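Teleop demos in sim – policy just hovers next to the tank and never commits

Asked by stivmont_k
Tags: teleoperation, demonstrations, simulation, franka

Recording demos for a bathroom tidy-up task in sim. Driving the arm with a 3D mouse, 66 demos so far, all mine. Task is pick the can off the toilet lid, lift it clear, put it on the tank top. Replay of my own demos looks fine. Trained policy goes over to the tank, sort of drifts, then sits there til timeout. Happens in most rollouts.

Start pose is randomized a little. Objects not moved at all between demos. Maybe that's the problem??
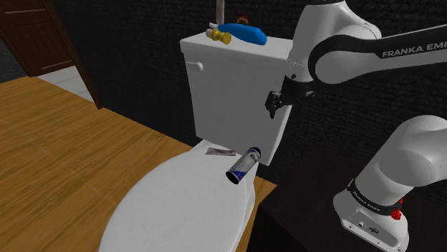
Gripper beside the tank, can still on the lid

Two cameras, this one plus wrist. Should I record more or throw these out and start over? Deadline is end of March so not keen on starting over.

2 answers

Answer from Adelmo Leone (accepted)

Look at your pauses first. With a 3D mouse everybody stops before the grasp to line up, let go of the puck, think, nudge again. Those frames all say "do nothing" and the policy learns exactly that. I had the same thing on the Pasine drawer task, 40 demos and a good chunk of the frames were me sitting still.

What I'd do, in order:
Plot action magnitude over time for a few demos. Long flat bit before the grasp = there's your hover.
Drop the near-zero frames, but keep the ones where the gripper is closing. Easy to delete those by acident.
Retrain on the same data before recording anything new.

Also pick one approach direction and stick to it. If you come in from the tank side in half of them and from the front in the other half it can average the two and go nowhere. The can lies at an angle so decide which way you turn the wrist, too.

And yes, move the objects around. But after the above, otherwise you wont know what fixed it.

Comment from stivmont_k: flat bit is huge, 4 seconds in one of them. trimming now, thanks

Answer from foslow22

Get a better input device imo. We switched from 3D mouse to a leader arm at Piras and the demos got way smoother – didn't change anything else. Not cheap tho.

Comment from Adelmo Leone: helps, but trim first, it's free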